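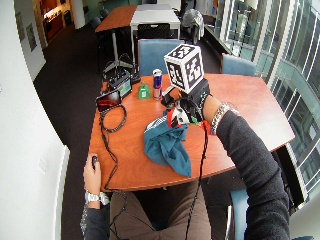

The curved table, with the teal cloth on it.

9 Jun 2018

Card-making notebook. Mostly about the blending trouble, with a few bits on paper so I don't have to work it all out again next time.

I finally sat down with the Sorkeck alcohol inks and the two card stocks I've been dithering over since January, and I'm so glad I did, even if it ate the whole morning and most of a pot of tea. The idea was to find out why the foxglove stamps keep going blotchy on the petals. I'd been blaming the markers (sorry, markers), and then for a while I blamed the ink pad, but I'd never tried the same flower on both papers side by side with everything else kept the same.

So, 14 foxgloves, stamped in the Festico brown-black. Half on the Otlow smooth white and half on the cream stock that came in the Rivera sampler pack. I left them all to dry for 10 minutes before colouring, timed properly on the kitchen timer.

Otlow smooth: lovely crisp outline, no feathering to speak of. Pale pink went down first over the whole petal, then mid pink from the base upwards, then back over the join with the pale. Blends nicely on the first pass and still nicely on the second. By the third it starts to sit on top and look shiny, and it came through to the back on every one, so these will need mounting on something.

Rivera cream: this is where the blotches live. The ink sinks in so fast that the pale pink is dry before I get back to it with the mid. If I work one petal at a time, quickly and with a really juicy nib, it's much better — number five on this sheet is very nearly as good as the Otlow ones and I might even use it. The cream does warm up the pinks in a way I like very much, so I'm not giving up on it. It would be gorgeous for autumn leaves, where a bit of blotch looks natural anyway.

The Festico pad smudged on two of the cream ones near the stem, both right at the edge where I'd pressed hardest. Try a lighter hand, or heat set it.

Colours used, in order: palest shell pink, mid rose, the plummy one for the throat, then the speckles put in last with the fine end. Leaves were the grey-green with a touch of olive. I tried the colourless blender for lifting out highlights and it left a tide mark on both papers — white gel pen next time.

There are 46 cards to do for the summer swap and seven are finished, so it's Otlow for all the rest, mounted on kraft. I have just over half a pack left and will need to order more before I start on the envelopes.

Still to test: the Otlow stock with the purple range, and whether the refills match the pens. The lid on the mid rose has split, so it's living in a sandwich bag for now.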